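Household Practice, Unit 6: Drawers and Folded Clothes
Handout for the Friday group, Clatadska Evening School

Please read this before the class and bring it with you. We will not have time to read it together. The words you must know are written in the text and repeated at the end.

1. The drawer itself

In the last unit we spoke about hanging clothes. Now we go to the clothes which lie. Most homes keep them in a dresser, and a dresser is a simple thing: a case, some drawers, and for each drawer something to hold when you pull. This something can be a knob, a metal handle, or a grip cut into the wood. A cut grip is called a recessed grip. It has no screws which become loose, and no sleeve gets caught on it, but it collects dust and grease from the fingers, so wipe it each time you wipe the front.

Glossy wood shows every scratch. Use a soft cloth, slightly damp, and then a dry one. Do not use the kitchen sponge with the rough side, also not for one small spot.

When a drawer opens only a little and then stops, do not pull harder. Usually a piece of cloth has come up and is caught under the frame of the drawer above. Put a flat hand in the gap, press the clothes down, and pull slowly with the other hand.

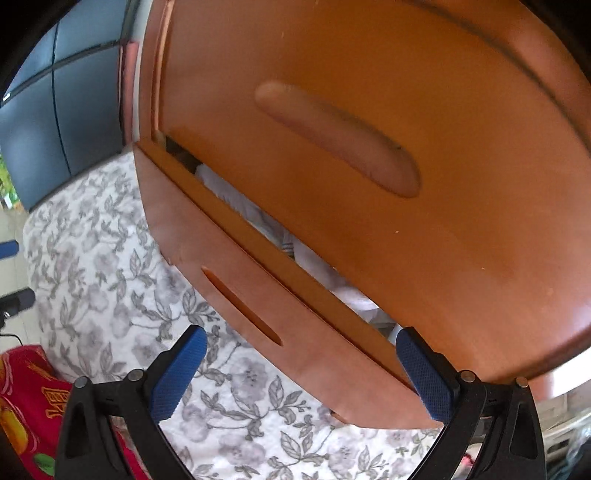
How full should a drawer be?
Leave a space of two fingers between the top of the clothes and the upper edge of the drawer. With this space the drawer closes without pressing, and you can take out one thing and the others stay in their place.

2. Emptying and sorting

Students often want to sort inside the drawer. I ask you to take everything out first and put it on the bed or on a clean table. It takes a few minutes more, but you see the bottom of the drawer, and you find the single socks.

Make your piles by how the cloth behaves:
- smooth cotton, for example T-shirts and undershirts
- knitted things, which stretch and take much space
- thin and slippery things, like blouses and scarves
- things which do not belong in this drawer

The last pile is always bigger than people expect. Do not carry each thing to its right place at once, or you will walk around the house all evening. Finish the drawer, then carry the pile.

With the drawer empty, vacuum the corners and wipe the wood. Let it dry open before anything goes back. If you use paper on the bottom, cut it a little smaller than the drawer so it does not bend up at the sides. The Premico roll we use in class is cut with normal scissors and is enough for 2 drawers of the usual size.

3. Folding for a drawer

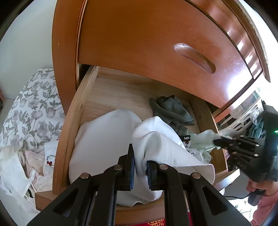
The order of folding matters more than students think. I begin with the largest pieces, and they decide how much room is left for the rest. In a mixed drawer, where big white things lie in front and a dark gray-green knit is pushed in a heap toward the back corner, take the white things first and give them the straight side of the drawer. The knit comes second. It should be folded in three parts and laid flat, never rolled tight, or it keeps the marks. Something light and slippery, such as the pale green piece on the right, is folded last and laid on top, where no weight presses on it. A shirt with printed letters is folded with the print inside if the print is thick, because two thick prints can stick to each other in a warm room.

For T-shirts we use the upright fold from Unit 4. Fold both sides to the middle, then the bottom up to a little under the collar, then in three. The small packet should stand on its own on the table. If it falls, it was folded too loosely; open it and start again from the sides.

4. Homework

Choose one drawer at home, not the worst one. Do all the steps and write down how long each step took. In August we had a group which measured everything with the Josirness timer cards, and it was very useful for the discussion - please take one card from the box near the door of the Wu room.

Write also which pile was the biggest and what you did with the fourth pile. Half a page is enough.

Words to know: dresser, drawer front, recessed grip, lining paper, crease, upright fold, knitwear.

Next unit: bed linen, and how to fold a fitted sheet with two people and then alone.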